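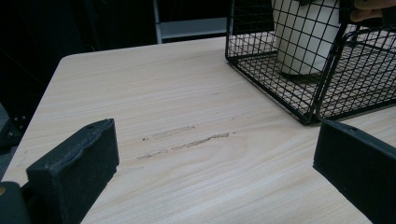
Lining up three clocks

Most of last week went into timestamps. I had planned to spend it on the grasp planner, and the planner is still where I left it, with a failing test and a comment telling me to come back on Monday.

The setup, for anyone who hasn't read the earlier posts: we record a person doing tabletop tasks with two hand-held grippers, one per hand, and a view from head height. Each gripper has its own camera. The recordings go through a tool called Hada, which I look after, and come out as episodes that Ashton Treloar can train on. Hada does the decoding, the synchronising, the pose tracking and the export. It's a bit over three years old and parts of it show their age.

The task we're on now is the wire basket. There's a drink in it or something else upright, and something small next to that, and the job is to pick things out or put them in without dragging the basket across the table. It looks easy until you try to learn it from data. The jaws have to come down inside the rim, and a few millimetres of error puts one of them on the wrong side of the wire.

Ashton noticed the problem before I did. His policy was closing the right gripper early, every time, by what looked like a constant amount. He assumed it was his action chunking. I assumed it was his action chunking too, and said so, and then had to take it back on Thursday when I plotted jaw width against the image stream and saw the jaws narrowing in the numbers while they were still wide open in the picture.

The offset was eight frames on the right and three on the left. The head view was fine.

The cause was boring. Each stream gets a timestamp when its packet reaches the recorder, and Hada then subtracts a fixed latency that was measured once and written into a config file. Efe Ibrahim measured those values properly, but that was on the old capture box. When we moved to the new one the config moved with it. The video path got slower, the encoder path didn't, and the subtraction was now wrong by a different amount on each side.

I made two changes.

First, the latency is no longer a constant. At the start of every session the operator opens and closes both grippers a few times over the bare part of the table. Hada tracks the two fingers in the image, works out a jaw width from that, and cross-correlates it with the encoder signal. The peak gives the offset. I fit a parabola through the peak and its neighbours to get below one frame, which is cheap and good enough. If the peak is too flat, the session is refused with an error message and you do the motion again.

Second, the offset is checked again at the end of the session with the same motion. If start and end disagree by more than 5 ms, the episode is flagged. I don't try to correct for drift yet. I'd like to see how much there is before I write code for it.

Finding the fingers was the part I expected to be simple. They're black and the tabletop is pale, so a threshold ought to do it. It does, right up until the basket gets into the image, because the wire is black as well and so is most of the background. The thresholded mask would join a finger to a corner of the basket and report a jaw width that made no sense. I ended up restricting the search to the two lower corners of the image, where the fingers have to be anyway, and that fixed nearly all of it.

The mesh caused trouble for pose tracking as well. A regular grid is about the worst thing you can hand a feature matcher — every crossing looks like the one beside it, and the matcher will cheerfully slide over by one cell. The scuff marks and the swirl in the grain turned out to be far more useful to it than the basket is. I've started down-weighting features that have several near-identical neighbours. Efe thinks I should mask the basket out altogether. He may be right, but then I'd need to segment it, and I don't want another model in the pipeline.

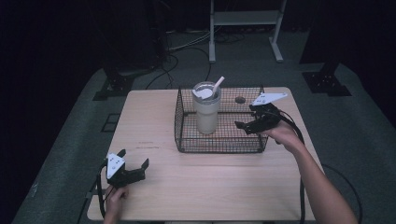
Both grippers at work, the right one over the basket.

I re-ran the whole back catalogue over the weekend, 1,915 episodes in all. The old ones don't have the opening motion, so for those I correlate over whatever jaw movement is in the episode. That works when there's a clear grasp and poorly when someone mostly hovers. The ones with a weak peak have gone into a separate folder and Ashton is leaving them out of training for now.

His first run on the corrected data closes at the right moment, at least in offline replay. He hasn't put it on the arm yet so I won't claim more than that.

Still to do: the tumbler. Milky drink, translucent wall, clear lid, and depth from the head view is a mess near the top of it. The planner takes that depth at face value and plans straight through the straw. I'll probably cap the height estimate by hand and feel bad about it.

The planner test is still failing.

5 comments
8 shares

Recent posts
Moving Hada to the new capture box
Why I stopped using Chang for replay
Notes from the Findton meetup
Wirkden config files, part 3
A smaller viewer for long episodes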